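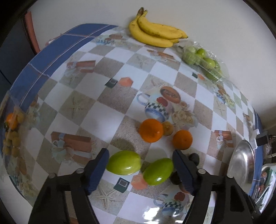 Sorting day on the checkered tablecloth: bananas, oranges, green fruit still in the bag.

I do my fruit on the kitchen table, all of it out at once, and I've done it that way ever since I found a lime at the bottom of the big blue bowl that had turned into something closer to a walnut. (The bowl is lovely. The bowl is also the problem. More on the bowl in a minute.) A few of you wrote in after the onion page asking what I do about fruit, so this is the long answer, with everything I've picked up from my mother, my neighbor Lamduan and a lot of wasted bananas.

Get it all out where you can see it

Tip the bowl out gently, empty the bags, and spread things so nothing sits on top of anything else. I use a wipe-clean cloth on the table because sooner or later you'll find a leaker, and citrus juice on bare wood is no fun at all. Turn each piece over. The side that was facing down is the side that goes first, always.

Then I make my piles. Eat today, eat this week, and into the fridge. I used to have a fourth pile called "see how it goes" and let me tell you how it went!

Bananas

Keep them away from everything else. They give off the gas that ripens other fruit, and they bruise if you so much as look at them sideways, so mine go at the back against the wall and the rest stays at the front. A hook is even better if you have somewhere to put one. I bought a Tovia hanger that clips under the shelf and it's held up fine, although the first one I put up came down in the night with a full bunch on it and scared the life out of me. Check the weight on the box before you load it up.

A few brown specks on the peel are good news, that's when they taste of something. Once they're more brown than yellow, peel them, break them in chunks and freeze them flat on a tray before you bag them. If you bag them straight away you get one banana brick and you'll be chipping at it with a butter knife like I was all of last November.

People ask about wrapping the stems in plastic wrap. I do it when I remember. It might buy you a day.

Oranges and other citrus

Citrus is the easy one. It sits out happily for a week or so in a cool kitchen and a good bit longer in the fridge drawer. Pick each one up before you decide. Heavy means juicy, light means it's drying out inside and you should squeeze it now and freeze the juice in an ice tray.

If one has a soft spot with a dusty bit of white or green on it, throw it out and wipe down whatever it was touching, and I mean properly, with dish soap and a dry towel after. It spreads faster than you'd think. My cousin Anong lost most of a box that way, and she'd only gone away for a long weekend.

And don't wash them until you're going to use them! Damp skins in a bowl are asking for it. Same goes for pretty much everything on this page.

Limes and other small green things

Limes dry out fast on the counter. If I'm not using them in a couple of days they go in a closed bag in the fridge, and they stay nice for weeks in there. Any that have gone hard can sometimes be rescued with ten seconds in the microwave and a good roll under your palm before you cut.

Guavas, green plums, hard mangoes and so on are the opposite. They want to be out in the room until they give a little when you press near the stem, and only then do they go in the cold. A hard mango put in the fridge just stays a hard mango. If you want to hurry them along, that's what the bananas are for. Put one banana in a paper bag with them, fold the top over and look every day.

Plastic bags from the store

Open them as soon as you get home. I know, you're tired and the frozen stuff is melting, but a tied bag sweats and the fruit at the bottom sits in it. If you really can't face unpacking, at least untie the knot and pull the sides down. I keep the clean bags for lining the little trash can and for limes, see above.

About that bowl

Deep bowls look wonderful in magazines. Mine holds so much that the bottom layer doesn't see daylight, so now it lives on top of the cupboard and I use 2 shallow trays instead, one layer of fruit each. Line them with a folded dish towel so things don't roll and don't bruise on the hard bottom. Swap the towel when you do the sorting. The Urrego trays with the raised edge are the ones I have, but an old baking sheet does the same job and I used one for years.

How often?

I sort every 3 days. Less than that and something gets past me, more than that and I start to resent it. It takes as long as the kettle takes to boil and the tea to steep, so I do it then.

Cleaning the cloth afterward

Shake it outside first, then warm water with a drop of dish soap, wiping toward yourself. Sticky juice spots come off if you lay a wet cloth on them for a few minutes and go have your tea. Please don't use a scouring pad on a shiny one, you'll take the shine off in a patch and it'll bother you every time you sit down. Dry it before you put the trays back, and lift the edges too, crumbs get under there and so does juice.

Next up I'll do potatoes and garlic, and then the freezer, if I ever get to the bottom of mine. Siriporn, I haven't forgotten your question about papaya seeds, I'm still trying it!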